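Zestora Media to Close Cervantes Print Plant, Move Weekly Papers to Contract Printer

CERVANTES, 10 October 2026 – Zestora Media will stop printing at its Cervantes plant in December and send its eight weekly newspapers to Flendar Press under a seven-year contract. The change affects 29 pressroom and mailroom jobs.
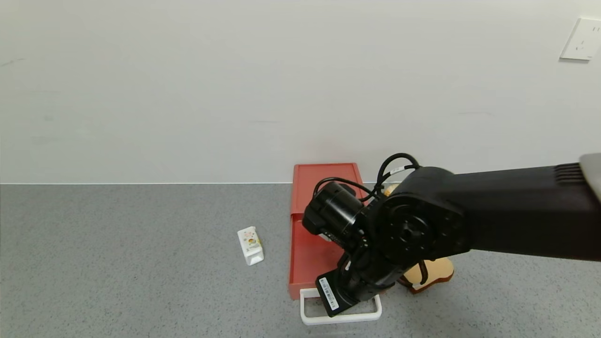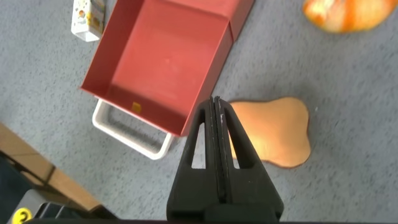 Newsroom staffing will stay the same. Deadlines for most sections will move up by one hour, and home delivery will continue on the current schedule.

"Our press is old and parts are hard to get," said Marcelino Carrasco, publisher of the Cervantes papers. "We looked at repairs and could not make the cost work."

Affected employees will receive severance pay and may apply for openings at Flendar. Subscribers do not need to take any action.

Media contact: Marcelino Carrasco, Zestora Media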